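Kondedier para grabar demostraciones: mi opinión después de 421 episodios

Llevo desde junio con el Kondedier, el kit de teleoperación para recoger ejemplos con un robot de dos brazos, y ya tocaba contar qué tal. Lo compré para sustituir al Omiletti, que se me desconectaba cada dos por tres (¡qué desesperación!).

Lo mejor, con diferencia, es el pedal. Pisas, empieza el episodio; pisas otra vez, se guarda. Parece una tontería, pero en una tarde larga se agradece muchísimo. De los 421 que llevo grabados me he quedado con 328; el resto fueron agarres torpes míos o simples despistes.

Lo peor: los guantes. A los ocho minutos ya me sudan las manos, y el velcro del pulgar se afloja solo. El programa de etiquetado también va un poco a su aire, y si escribes una tilde en el nombre de la tarea te la convierte en símbolos raros.

Para las tareas de mesa mezclo cosas de tamaños y texturas muy distintos: una cuchara, una taza de café, un peluche, una pelotita amarilla, una caja de galletas...

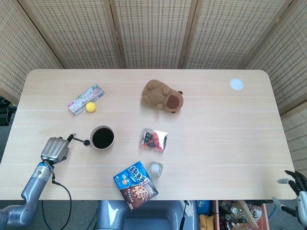 Y voy cambiándolo todo de sitio entre tandas, que si no el modelo se aprende la mesa de memoria y luego no generaliza nada. Con los objetos blandos el retardo apenas molesta; con los pequeños y duros sí que lo noto, sobre todo al cerrar los dedos.

¿Lo recomiendo? Sí, si vas a grabar a menudo. Le pongo un 8, y en cuanto saquen guantes nuevos le subo la nota.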